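11 Jun 2021

Tired, writing this fast before the train. Budget meeting moved up to Monday so the whole equipment list has to be done this weekend, which, great.

Where we are. Kustance quote came back for the second pair of arms and it's higher than in March. Not crazy higher, but the shipping line is new, 200 on its own, and they want 40 percent up front now. Mulugeta says push back on that. He also says push back on everything so I don't know.

3,000 is what's left in the line for this half. That was supposed to cover grippers, spare wrist cameras, cables, and a second rail. It won't. Went through it twice at lunch with a pencil and the rail is what kills it. Could we get the extrusion cut locally? Aubert did the last one, took them forever but it was straight. Call Aubert. Should have called today.

Cables I'm not cutting. Josiane wanted to move that money to a nicer table and I said no, maybe too sharply, will say sorry. But the cables go first, every time, and then a whole afternoon is gone while someone hunts for the right connector. I want a full spare set in the drawer. Coiled ones too even tho they cost more.
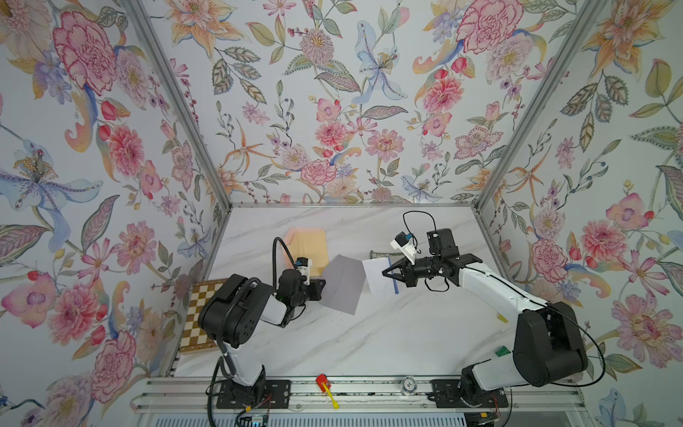

Gripper fingers are the other argument. Flullis has a softer kind, sold in packs of 24, no smaller pack, I asked. Paper is the thing we keep coming back to, and I'd like to try the soft ones on thin sheets before we commit to anything. Mulugeta thinks the angled jaws are fine and we should spend on a better mount for the controller board instead. He has a point about the board. He usualy has a point and then it costs me a Saturday.

Option: buy one arm now, the other after the new budget opens. Wunach would lease us one in between but I read the terms on the bus and didn't like the damage clause. Ask Josiane to read it, she's better at that stuff. After the apology.

Things for tomorrow. Aubert, the rail. Write Kustance re deposit. Redo the sheet with the shipping in it, and fix the column where I added tax twice (!!). Find the March quote, I think it's in the blue folder, or at home.

Also we're low on tape again, and that doesn't even go on this budget, it goes on supplies, differnt form.

Train's here.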